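Masking the wrist camera

The square finder kept losing a corner. It looks for the white tape outline on the floor and hands the planner a centre and an angle, and in 12 of 60 logged runs the angle came back wrong.

Gaurav Goel thought it was the threshold. I spent an evening on that and got nowhere. The trouble was the gripper, which covers a good part of the view on the wrist camera. The edge detector was picking up its ridges and joining them to the tape.

So I drew a fixed mask over the gripper and the silver housing, and told the fitter to accept three corners and work out the fourth. The black cable on the left still gives a few stray edges, but they are too wavy to pass the line test.
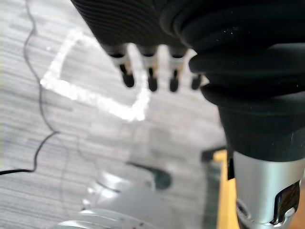 What's left to do

The mask is drawn by hand for one gripper pose, so it needs redoing when the fingers move. Sushil Tiwari wants it made from the arm model – more work, but I think he's right. I'll start on that in September.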